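Tenants' meeting, Berisha House, Jul 18, 2018

Minutes of the March meeting were approved with no changes.

Laundry room. The new dryer from Hanetti is in. Cost was $2922, paid from reserves.

Bike storage. There are 56 spaces and 86 requests — a waiting list will start next month.

Kitchens. Upgrades remain on hold until the roof is paid for.

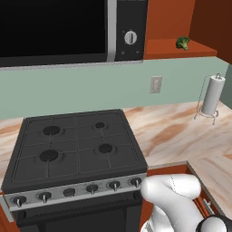
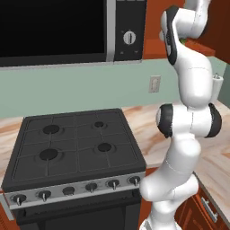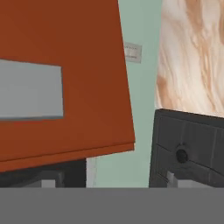
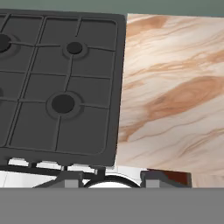

Edin Matić asked that the hold be reviewed in the fall, as rents went up on the promise of this work. Zuzana Vlček will get three bids for the roof.

Meeting closed at 8:40.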